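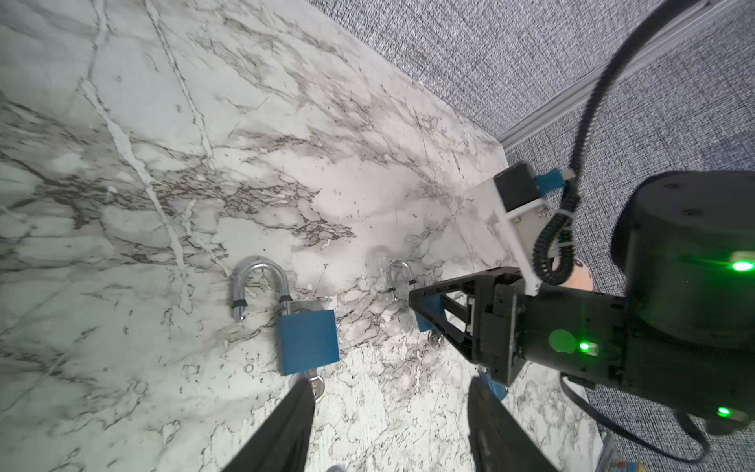 Budget the second arm first

Most purchase requests for a manipulation cell list one arm, one gripper and a line called "accessories." The second arm is deferred to the next fiscal year. I think this order is wrong, and it costs more than it saves.

Take a padlock with a key in it. One gripper can push the body around the table. Turning the key needs something to hold the body still, and a fixture does that for one model of lock only. At Draltmont we spent $2,566 on fixtures before anyone priced the alternative. Every new part number reopened the account.

Iona Sutherland, who signs our equipment requests, argues that a second arm sits idle on simple jobs. It does. So does a spare fixture, and the fixture cannot be reassigned on a Tuesday afternoon.

The smaller lines deserve the same care. Wrist cameras, brackets, cables and fingertip pads came to $2,760 for 2 arms in our last plan, quoted through Gresen. The first draft had allowed $1,000. Cable runs were missing entirely, as were replacement pads, and both had to be ordered separately at full freight.

My request for next year puts both arms on page one and fixtures under contingency.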